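# Chapter 9
## Household Textiles: Selection, Use, and Care

Textiles are the most heavily used materials in most homes. They are slept on, walked on, sat on, worn, washed, and stored, often for many years. The bedroom usually holds more of them by weight than any other room in the house, and it is the natural place to begin a study of how fabrics behave in daily use. 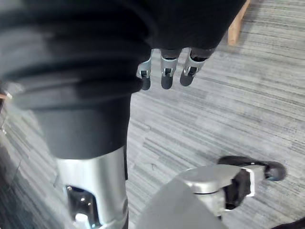
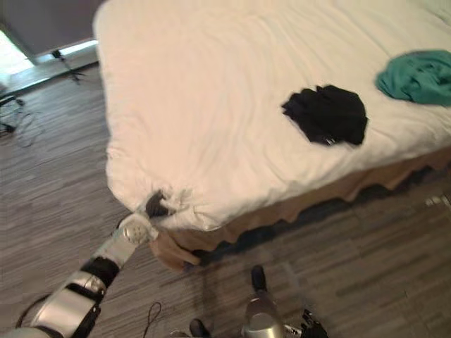

Why do two fabrics made from the same fiber often need different care?

The fiber is only one part of a fabric. Yarn twist, weave or knit, dye, and finish all affect how the material responds to water, heat, and rubbing. A cotton percale sheet and a cotton velvet curtain share a fiber, but the sheet will accept a hot wash that would flatten and mark the curtain.

### Learning Objectives

After studying this chapter, students should be able to:

- name the main natural and manufactured fibers used in the home
- explain the difference between fiber content and fabric construction
- read a care label and choose suitable washing, drying, and pressing methods
- describe the layers of a made bed and state the purpose of each
- plan a simple care schedule for the textiles in one room

### Key Terms

**Fiber** - the smallest visible unit of a textile, either short (staple) or continuous (filament).

**Yarn** - fibers spun or laid together in a strand suitable for weaving or knitting.

**Finish** - any treatment given to a fabric after it is made in order to change its look, feel, or performance.

**Duvet** - a soft bed covering with a filling, normally used inside a removable cover.

**Bed skirt** - a fabric panel that hangs from beneath the mattress toward the floor, also called a dust ruffle.

**Colorfastness** - the ability of a dyed fabric to hold its color against washing, light, and rubbing.

### 9.1 Household Textiles as a System

Students often think of household textiles one item at a time. A blanket is bought in one season, a set of sheets in another, and a rug when the old one wears through. The home, however, treats them together. They share the same washing machine, the same closet shelves, and in many cases the same dirt. A decision made about one item places limits on the others.

Consider the case of the Mansilla guest house, which is used throughout this unit. When Florencia Ledesma took over the management of the house, the linen closet held sheets in four different fiber blends, each with its own label instructions. Loads had to be sorted several times before a single machine could be started. Ms. Ledesma replaced the sheets as they wore out with one weight of white cotton percale, and kept colored fabrics for curtains and bed skirts, which are washed less often. The total number of loads fell, and so did the time spent sorting.

The change also shows a common trade-off. White cotton can be washed at high temperatures and does not lose dye, but it shows stains readily and creases more than a polyester blend. The guest house accepted the creasing. Another household might reasonably decide otherwise.

### 9.2 The Layers of a Bed

A made bed is a set of textile layers, each doing a separate job.

The **mattress protector** lies closest to the mattress. It takes up moisture and keeps soil away from a surface that cannot be put in a washing machine. The **bottom sheet**, fitted or flat, is the first layer in contact with the body and receives the greatest wear. Thin spots usually appear first near the hips and shoulders.

The **top sheet** separates the sleeper from the blankets. In homes where a duvet is used the top sheet is frequently left out, and the duvet cover then takes over its work. This means that the cover must be washed as often as a sheet would be.

The **duvet** supplies warmth by holding still air within its filling. Down, wool, and polyester fillings all work on this principle, but they differ in weight, in price, and in how they tolerate washing. A duvet that is packed tightly for storage over a long period may lose loft, and with it some of its warmth.

The **bed skirt** gives no warmth to the sleeper. It hides the frame and anything stored below. Skirts may be gathered, pleated, or tailored. Gathered skirts use more cloth and hold more dust in their folds, and they should be shaken or vacuumed between washings.

### 9.3 Light and Dark Fabrics Together

Dark dyes deserve separate attention. Black and navy fabrics carry a large amount of dye, and a portion of it may remain loose after manufacture. The loose dye can move to a lighter fabric in two ways. *Bleeding* takes place in water, when dye leaves one item and settles on another. *Crocking* is the transfer of color by rubbing, and it can happen when both fabrics are dry.

A simple test for crocking needs only a white cotton cloth. The cloth is wrapped around one finger and rubbed firmly back and forth on a hidden part of the dark item, such as an inside seam. The test is then repeated with the cloth dampened. Color on the dry cloth suggests that the item should be kept off white bedding and pale upholstery. Color on the damp cloth alone suggests that it should be washed separately.

In a classroom exercise designed by Kulsoom Abbasi, students tested 60 dark garments brought from home and recorded the results by fiber and age. The exercise is given in full at the end of the chapter. Teachers should note that new garments and those dyed at home are likely to give the strongest results - gloves and a covered table are advised.

### 9.4 How Often Should Bedding Be Washed?

No single schedule suits every household. The number of people, the climate, the presence of pets, and any allergies must all be taken into account. Table 9.1 gives a starting point for a household of average habits.

**Table 9.1 Suggested care schedule for bedding**

| Item | Interval | Usual method |
|---|---|---|
| Sheets and pillowcases | Weekly | Warm or hot wash |
| Duvet cover, no top sheet used | Weekly | Warm or hot wash |
| Duvet cover, top sheet used | Every 2 weeks | Warm wash |
| Mattress protector | Monthly | As label directs |
| Bed skirt | Each season | Gentle wash, line dry |
| Duvet | Once or twice a year | As label directs |

The label takes priority over the table in every case. Where a label has been cut off or has faded, the fabric should be treated as the most delicate fiber it might reasonably contain.

### 9.5 Before You Read Further

Complete the following activities and keep your notes for use in Section 9.6.

1. Choose one bed in your home. List its layers from the mattress upward and copy the fiber content from each label.
2. Mark any layer whose label is missing or cannot be read.
3. Ask the person who does most of the laundry how loads are sorted. Compare the answer with the method set out in Chapter 8.
4. Find one light and one dark fabric that are regularly stored together. Carry out the dry crocking test on the dark one.

Section 9.6 takes up the structure of natural fibers, starting with cotton. Students who have not yet completed the burn test demonstration in Chapter 7 should review the safety notes on page 61 before going on.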